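clustik

Jaw tracking and grasp segmentation for hand-held gripper video

Clustik reads video from the camera on a hand-held gripper and writes out three things per clip: the jaw opening over time, a list of grasp segments, and a quality flag for every frame. We use it to turn raw household recordings into something a policy can be trained on. It also has a small review tool for fixing segments by hand.

The tracker and the segmenter were written at Tarnton. The Plumholm clips that ship with the package are a test set for the code and are too few to train anything useful. If you only want the clips, skip to the section called Plumholm clips.

Status

Version 0.6 is the one to use. The file layout changed in November and files written by 0.4 and earlier will not load. Run clustik upgrade on the folder first. It rewrites the index and leaves the video alone.

Install

Python 3.10 or newer. Linux is tested, macOS mostly works, Windows is not supported.

pip install clustik
clustik check

The check command looks for ffmpeg, decodes one bundled clip and compares the jaw curve with a stored one. If it prints "curve mismatch" your ffmpeg build is probably dropping frames at the start of the file. Version 6 of ffmpeg has been fine for us.

A GPU is optional. The jaw tracker runs on CPU. The object mask step is slow without one and can be turned off with --no-mask.

Quick start

clustik run clips/ --out work/
clustik review work/
clustik export work/ --format sibiya

The first line processes every clip in the folder. The second opens the review tool in a browser on port 8168. The third writes the training files. Clips that have already been processed are skipped unless you pass --force.

How the jaw tracker works

The camera is fixed to the tool, so the jaws always come in from the same part of the image and move along the same two paths. We do not run a general detector on them. The tracker takes a strip along each path, finds the pivot heads by template match, and solves for the jaw angle from their positions. The pivots are round and light on a black linkage, which makes them easy to find in most light. The fingertip pads are used as a second check only. They are dark, they bend, and on a dark object they vanish.

Opening is reported on a scale from 0 to 100, where 0 is fully closed and 100 is fully open. To get millimeters you need to calibrate, and for that you run clustik calibrate with a clip of the tool opening and closing slowly with nothing in it. Do this once per tool. If you replace the pads, do it again.

When both pivots on one side are hidden, the tracker copies the angle from the other side and marks the frame as mirrored. This is a fair guess for our linkage, where the two jaws are geared together. If your jaws move separately, set mirror: false in the config and accept the gaps.

Background through the linkage

The linkages have open gaps, and whatever is behind them shows through. Early versions of the matcher picked up small bright shapes in those gaps and called them pivots. A dotted or checkered tablecloth was the worst case. Since 0.5 the matcher uses a ring template with a dark outer band, and it rejects any match that moves with the background flow instead of with the linkage. That removed most of the false hits on our cloth clips. It did not remove all of them. See Known problems.

Two tools in one view

For two-handed recordings each tool has its own camera, and the other tool often wanders into view. Clustik treats it as an obstacle. It gets its own mask label (other_tool) and is left out of the object mask, so that a second set of fingers near something on the table is not counted as part of your grasp. Timing between the two recordings is handled at export, from the audio clap or from a time file if you have one.

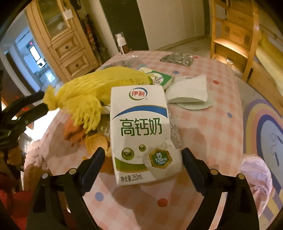 Plumholm table clip, with the jaws on either side of a milk carton and the second gripper in view at the left.

Crowded tables are where the mask step earns its keep. With the carton close to the camera, it fills most of the space between the pads and hides much of what is behind it. The masker is asked for one object only, the one with the most area between the two pad tips, and everything else goes to background. Printed packaging can split into pieces: on this carton the blue arc and the large green lettering have each come back as separate regions when the merge setting was too low. We now merge regions that share motion over 20 frames, and the carton comes back whole in all the clips we looked at. For plain objects you can lower merge_frames and save some time.

Shiny wrappers and clear plastic are handled badly by the masker whether they are near or far. They tend to flicker in and out. If your target is one of these, draw the mask by hand on one frame in the review tool and let it propagate.

Segments

A grasp segment has four marks: approach, close, hold_end and release. The segmenter places them from the jaw curve and the object mask together.

approach: the jaws are open and the target starts to grow between the pads
close: the opening stops shrinking while the mask touches both pads
hold_end: the last frame before the opening starts to grow
release: the mask no longer touches either pad

A segment with no close mark is kept and tagged as a miss. Please do not throw the misses away by default. Xolani Hendricks trained the same policy with and without them on our own recordings, and the one that had them recovered better after a bad first try. The comparison is in docs/misses.txt with all the settings.

Note that close means the jaws stopped moving with the object between them. The code has no force reading, so it cannot tell a firm grip from a light touch. A soft package can keep giving way for a long time after contact and the close mark will come late. Set soft: true on the clip to use the first contact frame.

Config

Settings live in clustik.yaml next to your clips. The ones people change most:

tool: name of the calibration to use
mirror: true or false, default true
merge_frames: default 20
min_segment: shortest segment to keep, in frames, default 12
max_gap: longest run of missing jaw readings to fill in, default 6
soft: default false, can also be set per clip
labels: path to your own object name list

Anything you leave out falls back to the default. Unknown keys stop the run with an error. Older versions ignored them, and we lost most of an afternoon to a misspelled merge_frames.

Plumholm clips

The bundled set has 168 clips, each trimmed to at most 300 frames. They were recorded on ordinary tables in lived-in rooms, with the clutter left in place: food packaging, wrappers, blister packs, small bottles, bags. Backgrounds include furniture, patterned mats and openings to other rooms with different lighting. Some have blown-out patches near the table and we kept those on purpose, as a test for the exposure flag.

Every clip has hand-checked marks. One person placed them and a second went over them, and where the two were more than five frames apart they sat down and agreed on one. Jaw curves were not labeled by hand.

Object names are short and in English (carton, bottle, wrapper, box). Printed text on packaging is transcribed in the notes field in its original language when it can be read, and left out when it cannot. The carton in the sample view is listed as carton, with 伊利 and 高钙奶 in the notes. We had a reader who wanted brand as its own field. We have not added one, and the notes field can be searched.

What the clips are good for: checking that an install works, comparing tracker settings, testing a new segmenter against known marks.

What they are not good for: training, measuring grasp success, or anything to do with force or weight. There is no depth, and camera pose is given only where the pose solver converged.

Quality flags

ok: both jaws tracked
mirrored: one side filled from the other
gap: filled in over time
lost: no reading
bright: a large part of the view is overexposed
blur: motion blur over the limit

A frame can carry more than one flag. Export drops lost frames and keeps the rest unless you say otherwise with --drop.

Known problems

Dots on tablecloths can still be taken for pivots when the tool is almost still, as the motion check has nothing to work with then. The curve shows a jump of a few units and comes back. The median filter hides most of these, so turn it off if you are debugging.

Wide lenses bend straight lines near the border. The tracker uses the calibrated lens model, but the review tool draws on the raw image, and its overlay can sit a little off from the jaws in the corners. The numbers in the file are right.

When the second tool crosses in front of the target, the mask sometimes jumps to it for a few frames and a false release is written. Look for pairs of segments on the same object with a very short break.

The Sibiya export writes the opening as a float from 0 to 1. The native files use 0 to 100. Check this before mixing the two - a policy trained on both will run without any error and behave badly.

Reporting bugs

Send the clip if you can, or the jaw curve and the clustik.yaml if you cannot. Include the output of clustik check. Reports that say only "segments are wrong" get closed after a month without a reply.

License

Code is under the MIT license. The Plumholm clips are free to use for research and testing. Please do not repost them separately from the package, and do not use them to identify the homes they were recorded in.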